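Folding towels to fit a shallow cupboard

The bathroom cupboard in this flat is a Sistby, bought second-hand, and it is shallower than it looks in the listing. With the doors shut there is less depth inside than a standard hand towel folded in quarters. For most of last winter the doors stood slightly open and I stopped noticing. In September I measured everything and changed the fold.

The internal width is 814 mm. The depth is 256 mm, less a few millimetres at the left where the back panel bows. Shelf height is adjustable, and I have it set so that a stack of 6 hand towels fits with a gap for fingers on top. Bath towels go on the shelf below, 4 to a stack.

The old fold was the one I grew up with: in half, in half again, then once more if there was room. It gives a block that is nearly square, with loose edges on two sides. The loose edges catch when you pull one out from the middle, and the whole stack comes forward.

The new fold is in thirds along the length first. Lay the towel flat, long edge towards you, and bring the far third over, then the near third on top of it. Press the air out with a forearm. Now fold the strip in half from the short end, and in half again for a hand towel. For a bath towel, use thirds at this stage as well. The folded edge faces the doors.

Thirds are hard to judge by eye on a plain towel. The Alhassan ones have a woven band near each end, and lining the bands up keeps the fold square. The Ponport ones have no band, so I fold the first third slightly short and correct it with the second. An error of a centimetre doesn't matter on one towel, but it adds up in a stack if every error is on the same side. Turning alternate towels end for end cancels most of it.

The surface matters more than I expected. A bed is too soft and the layers slide – the edge you have just squared moves when you press the next one. I now fold on the desk, on the black mat, where a white towel shows its outline clearly and a crooked edge is easy to see. 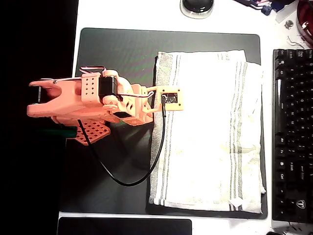 Does it matter whether towels are tumble dried or line dried before folding?

Line-dried towels are stiffer and hold a crease better, but they stack a little higher until they have been pressed flat for a day or so. Tumble-dried ones need more pressing at the fold.

I tried rolling too. Rolled towels suit the Isow basket under the sink, which is deep and narrow, but on a flat shelf the bottom row spreads and the width is wasted. Flannels are still rolled and live in the basket. The doors of the cupboard now close, although the left hinge needs its screw tightening every couple of months.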